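PRESS RELEASE

Sedgate Asks Whether Anyone Needs a New Egg Tray, Then Puts One on Sale

SEDGATE, January. Does a kitchen need a special tray for eggs? The carton they come in is free. It stacks, it closes, and it goes out with the paper when it's empty. Anyone selling a replacement ought to be able to say what the replacement does better, and most sellers of kitchen storage can't.

Sedgate, the housewares label owned by Bilgin, spent last year trying to answer that before adding an egg tray to its range. The result is called the Drula. It goes on sale this month in Gerkeo stores, and the company would like it noted that the announcement contains no claim that eggs will taste better, last longer or bring the family together.

"I was against it," said Pramila Sengar, who runs product testing at Sedgate. "We already sell too many boxes for things that come in a box. I told the team that if people went back to the carton after a month, I'd vote to drop it, and I meant that."

The trial ran in 161 households. Each was given a Drula and a one-page diary and asked to go on buying eggs the way they always had. Between them they moved 2,063 eggs out of store cartons and into the trays. Of those, 1,952 made it to the pan, the bowl or the boiling water in one piece. The rest cracked at some point, and Sedgate is not going to pretend all of that happened in the store or on the drive home. Some of it happened during the transfer, with one egg in each hand and the refrigerator door swinging shut.

That is the weak spot of any tray like this one. A carton asks nothing of you. A tray asks you to unpack it, every time, and the diaries had plenty to say on the subject. "Why am I doing this?" one read, in full, for the second week.

So what did people like? Mainly that they could see what they had. A closed carton with two eggs in it looks the same as a full one, and quite a few of the diaries mention cartons kept for days with nothing inside. An open tray ends that argument. People also liked washing it, which surprised the testing team, who had assumed that washing an egg tray would be listed as a complaint. It was listed as a complaint too, but less often.

What they didn't like was putting in the last few eggs. Testers with large hands found that the neighbors got knocked while the last ones went down, and several took to setting eggs on the table first and loading the tray from one end. Sedgate now prints that advice on the sleeve. It is not a clever fix. It costs nothing and it seems to help, although the company did not run a second trial to prove it.
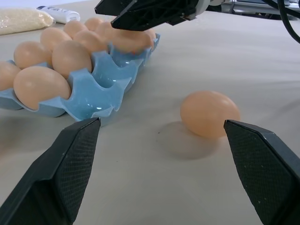

Photo: Sedgate Press Office. Free for editorial use with credit.

Ten brown eggs are in the light blue tray and another is lying on its side on the table. The wavy walls form a separate cup for each egg, and that is the whole of the design. There is no date dial, no app and no slogan on the side. Sengar's team was offered all three at one stage and turned them down.

On the question of price, the Drula will cost what Gerkeo decides it costs, and stores will set their own offers. Shoppers who are happy with the carton should keep using the carton. Sengar says she has one of each in her refrigerator at home and hasn't settled the matter.

"It's a tray," she said. "It holds eggs where you can see them. If a salesperson tells you more than that, ask to see the diaries."

The trial diaries, with names removed, can be read on request. The first run is limited to 465 trays per store region, and Sedgate will look at returns before it orders a second.

About Sedgate
Sedgate makes storage and prep items for home kitchens and is part of Bilgin.

Press contact
Sedgate Press Office, attention Pramila Sengar. Samples are available to reviewers and do not need to be sent back. Eggs are not included.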